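4.2 Sorting and pairing laundry

Of all the chores in our study, laundry is the one we were most excited to try, and the one that humbled us fastest. Most adults can pair socks while watching television. A machine has to find each sock in a heap, work out where one piece of cloth ends and the next begins, pick up a single layer, and then hold on to something that changes shape every time it moves. Few jobs in the home pack so many open problems into so small a space, and we think that makes it a wonderful test.

The task was set up as follows. A basket of mixed small items is placed on a table within reach of both arms. The system must take the items out one at a time, lay each flat, match the socks into pairs, and set everything else aside. Folding is treated separately in Section 4.3. Baskets were filled by hand before each trial, and we made no effort to keep the contents tidy. Socks were left inside out if they came that way. Light and dark items were mixed freely, although we did keep a log of which baskets held two or more black items, for reasons that will become clear.

Training data came from people doing the work with hand-held grippers in place of their own fingers. This approach has a great deal going for it. The person feels the cloth tug back through the handle, corrects without thinking, and can finish a basket in a fraction of the time needed to drive a full robot arm from a distance. It also keeps the demonstrations honest in one important way – if the jaws can't do a thing in a person's hands, they won't do it on an arm either. We collected 1000 demonstrations at the Sedville site and held back 125 of them for checking the trained policy, which we call Jibrin. The remaining demonstrations were used for training without further filtering.

Ankica Kos, who led the collection work, noticed early on that people change their style within the first hour. At first they reach for a sock as they would with bare hands, pinching near the middle and lifting straight up. Soon they learn to approach low and from the side, catch an edge, and drag it clear before lifting. We did not teach this. It showed up in nearly every collector's later demonstrations, and Jibrin picked it up as well, which delighted us. Early and late demonstrations are labeled separately in the data so that others can study the shift.

Figure 3 shows the kind of basket used in this task. Socks and other cloth rest against and under one another, so the choice of which piece to grasp first matters a good deal.
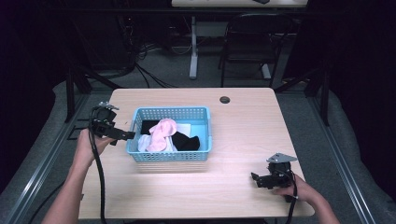 Figure 3. Sorting task with two hand-held grippers. The blue basket holds a pink sock, a black sock, a white cloth and a further black fabric piece.

So, can a machine do this chore yet? Our answer is a cheerful "partly." Removing items from the basket is close to solved for the items we tested. Brightly colored socks gave Jibrin very little trouble, even when crumpled. Most of the failed removals in our log were double picks, where the jaws closed on two layers and a second item came along for the ride. Shaking the gripper gently over the basket fixed many of these, a trick we borrowed directly from the demonstrations.

Pairing is harder. Dark items resting against other dark items were the main source of error, both in finding edges and in matching. We repeated 38 of the worst baskets under the brighter Warnitz lamps and saw fewer missed edges, but the matching mistakes stayed. Two black socks of different lengths look much the same when bunched up, and the policy often decided before it had spread them out. People, by contrast, tended to give the cloth a quick tug between both hands before making up their minds. We are now adding that tug as a separate step, and early trials with the Bitico wrist sensor suggest that the pull itself carries useful information about length and stretch.

Speed is the other gap. Jibrin works at a patient pace and pauses before most grasps, and a person with the same grippers still beats it easily. For a household that only wants the basket sorted by evening, this may matter less than it does in a commercial laundry, where items arrive without a break. Section 5 takes up that setting.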